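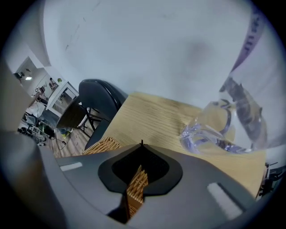
Sutter Table Care Kit: Review for Household and Light Workshop Use

Prepared by the domestic equipment section. Trials conducted by Yakubu Haruna; text by Josée Nguyen.

The section is asked with growing frequency whether a household or a small workshop can yet hand its routine chores to a machine. Enquiries of this kind reach us from care homes, from residents' associations and from joiners who would prefer their apprentices not to spend the last part of each day clearing benches. The present review considers one product offered in reply to that question, the Sutter table care kit, which is sold for use with the Rarkier light arm. It should be read together with our earlier note on floor-cleaning machines, to which it forms a companion.

What is supplied

The kit consists of a two-finger gripper, a mounting bracket, a charging base and a software licence covering nine named tasks. The arm itself is not included and must be purchased separately. The nine tasks are set out on the inside of the carton lid and comprise wiping, sweeping crumbs, moving a cup, moving a glass, collecting cutlery, folding a cloth, closing a drawer, straightening a mat and placing light objects in a bin.

The mounting bracket will accept a table edge of ordinary thickness. It was fitted without difficulty to our oak and beech tables, and with some difficulty to a table with a bevelled underside. The instructions on this point are brief, and the diagram shows the clamp the wrong way up. A corrected sheet was sent on request.

Conduct of the trials

Trials were held over the course of November in the section's demonstration room and in the joinery workshop at Prundirura, whose manager kindly made a bench available each afternoon from four o'clock. A total of 158 attempts was recorded. An attempt was counted as complete where the task was finished to the standard expected of a careful adult, without a person touching either the arm or the object. Of these, 117 were complete.

Readers are advised against taking that figure as a general measure of quality. The tasks differ greatly in difficulty, and the result for any one household will depend upon which of them it needs most often.

Wiping and sweeping

Wiping a clear table is the strongest of the functions. The arm covers the surface in overlapping passes, keeps an even pressure and returns to any patch it has missed. On wood with a pronounced grain it follows the grain if so instructed, and we recommend that it should be. The time taken is considerably longer than a person would need, though for most purposes this will matter little if the work is done while the room is not in use.

Sweeping crumbs was satisfactory on hard surfaces. Sawdust at Prundirura proved less tractable. The arm moved it competently towards the edge of the bench but did not always judge where the edge was, and a part of it went to the floor. Shavings, being larger, were dealt with well.

Stiff brushes and slatted articles are held securely by the gripper, provided they are presented with the longer side across the fingers. Fringed or bristled edges require more care. When such an article is picked up by the fringe the fingers close further than they should, and the article turns in the grip. The manual makes no mention of this. Mr Haruna found that approaching from the plain side removed the problem almost entirely, and the approach can be saved as a preference.

Glassware

Clear glass remains the principal weakness. The arm finds its targets by sight, and a transparent vessel standing on wood offers it chiefly a view of the wood. In good, even light the glass was generally located. In the late afternoon, with light entering from one side, the arm on several occasions reached for a highlight and closed upon nothing.

Two vessels were broken in the course of the trials. In both instances the glass had a handle, and the finger entered the loop at an angle from which it could not withdraw. The supplier has been informed and replies that handled glassware falls outside the recommended use. We would observe that the carton lid does not say so.

Opaque cups, by contrast, gave no cause for concern. A household which drinks from stoneware may disregard the greater part of this section.

Cloths, drawers and cutlery

Folding was acceptable for a tea towel of ordinary size and poor for anything larger. Drawers were closed reliably. The collection of cutlery was slow but gentle, and no table was scratched. Knives must be placed with the handle towards the arm, a requirement which somewhat reduces the saving of labour.

Surroundings and safety

The kit expects a degree of order which many rooms do not possess. Chairs drawn close to the table shorten the reach of the arm, and a chair with a glossy back was twice mistaken for part of the working area until it had been moved. Cables across the floor do not trouble the arm, as it is fixed to the table, but they do trouble the person who must come and attend to it.

The arm stops when a hand is brought near. This was tested at each session and did not fail. It restarts only on a spoken or pressed instruction, and we regard this as the proper arrangement for homes with young children. It should none the less be switched off at the base when the room is left unattended with children in it.

Comparison with the Valla set

The Valla set, reviewed by this section in the spring, undertakes fewer tasks and costs a good deal less. Its wiping is nearly the equal of the Sutter kit's. It makes no attempt at glass, cloth or cutlery, and so cannot fairly be faulted on them. For a purchaser whose need is a clean bench at the close of the day, the Valla set is sufficient. The Sutter kit is the more capable of the two and will be the better choice where cups, towels and small articles must also be moved.

Noise and upkeep

The arm is quiet in use, with a low hum on the longer reaches. The finger pads wear and should be inspected monthly. Replacement pads are sold in pairs and may be fitted with the key provided. Dust from the workshop collected in the bracket screws and had to be brushed out - a small matter, but one that should be added to the cleaning schedule of any joinery.

Findings

The section is of the view that a machine of this class can now take over the wiping and light clearing of a table in a tidy room, under supervision for the first weeks. It cannot yet be trusted with glass, nor with a table left as most families leave one after supper. The Sutter kit is accordingly recommended, with reservations, for workshops, canteens and sheltered housing with staff on the premises. It is not at present recommended for the private household as a replacement for help in the home.

Purchasers who already own the Rarkier arm may wish to wait for the revised gripper, which the supplier expects to release in December. A unit has been requested, and the glassware trials will be repeated when it arrives. Enquiries concerning the trial records should be addressed to Josée Nguyen at the section's office.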